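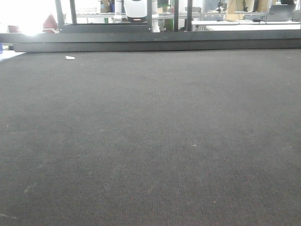 Sendeo Docs Style Corpus

README and data card, release 2
Last revised: Aug 3, 2021

Summary

The Sendeo Docs Style Corpus is a set of technical documentation pages with the editorial comments made on them during review. Each record pairs a passage as the writer submitted it with the passage as published, plus the comment that led to the change. The corpus holds 293 documents, all in English, all with British spelling in the published version.

It was put together at the Grernville office from the manuals for two products, Salian (a scheduling server) and Hidider (a command-line client for it). Release 1 covered Salian only.

Intended use

The corpus is meant for testing prose linters, for checking style guide rules against real edits, and for training new writers in review work. It is not large enough to train a general rewriting model. Results on it should not be quoted as a measure of writing quality outside software documentation.

Contents

docs/submitted: one plain text file per document, as first sent for review
docs/published: the same documents after review, with matching file names
comments.csv: one row per editorial comment
rules.csv: the style rules that comments refer to
splits/: lists of file names for the dev and test sets
CHANGES: differences between releases

All files are UTF-8 with Unix line endings. Code samples inside documents are kept as they were, including long lines. Screenshots were removed and their captions kept, so some sentences refer to a figure that is missing.

Fields in comments.csv

comment_id: integer, unique across the corpus
doc_id: the file name without its extension
start, end: character offsets in the submitted file, counted from zero; end is exclusive
rule_id: key into rules.csv, or empty
action: one of accepted, rejected, reworded
text: the comment itself

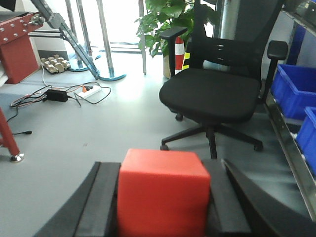 Offsets count Unicode code points. Tools that count bytes will drift after the first curly quote or dash, and the Hidider reference pages have a good many of those in their option tables. If a span looks shifted by a few characters, check this before filing an issue.

An empty rule_id means that the reviewer did not cite a rule. These comments are mostly about facts: a wrong default value, a flag that had been renamed, a step in the wrong order. They are kept so that the comment history is complete, but a linter cannot be expected to find them. The scoring script leaves them out unless it is run with --all.

Collection

Documents were exported from the review tool in February. A document was included if it had been through at least one full review and had since been published. Drafts, release notes and legal pages were left out. Pages shorter than 100 words were also dropped, as most of them were link lists.

Passages were aligned by paragraph. Where a paragraph had been split or merged in review, the alignment was set by hand. Moved paragraphs are matched to their new place and not marked as deleted.

Annotation

Reviewers wrote their comments as part of normal work, before there was any plan to release them. The rule_id and action fields were added afterwards by two annotators working apart. They used a written guide, included as GUIDE.txt. Where they differed, the case was discussed and the guide was amended if the wording was at fault.
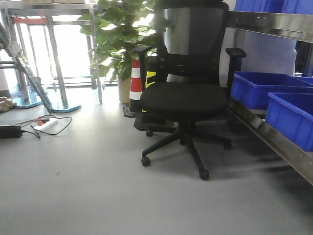 The most common source of difference was the line between rejected and reworded. A writer would often decline the suggested text and fix the problem in some other way. The guide now treats this as reworded if the span in question changed at all between the two versions, and as rejected if it is identical. White space is ignored in that test. Changes to punctuation are not.

A single comment may carry up to 15 replies in the original tool. Only the first comment in a thread is included. Replies were dropped, along with user names, ticket numbers and internal host names. Host names inside code samples have been replaced with a placeholder of the same length, so that the offsets still hold.

Splits

The dev and test sets are split by document. Pages that share reused text, such as the installation warnings, are placed in the same set. Please do not tune rules on the test set. There is no training set.

Known problems

The rules changed during the period covered. Older Salian pages follow an earlier rule on headings (title case) and later ones use sentence case. Both appear in docs/published. rules.csv has a status column that marks withdrawn rules.

Table cells are exported as separate paragraphs, and the header row is not marked.

The submitted versions contain a mixture of British and American spelling. Spelling fixes were often made by reviewers without leaving a comment, so the pairs show many more spelling changes than comments.csv records.

Some numbered procedures lost their numbers on export. The order of the steps is correct.
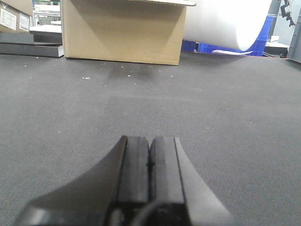 Scoring

Run score.py with the path to your tool's output and the name of a split:

python score.py --split dev out.csv

The output file needs doc_id, start, end and rule_id columns. A match is counted when the spans overlap and the rule is the same. Use --strict to require equal spans. The script prints precision and recall for each rule, followed by totals. Rules with no comments in the split are listed with a dash.

Licence and changes

The text is released under CC BY 4.0 and the scripts under the MIT licence. Corrections to the annotation are welcome as patches against comments.csv; please keep the row order, and give the comment_id in the commit message. Accepted patches go into the next numbered release and are listed in CHANGES.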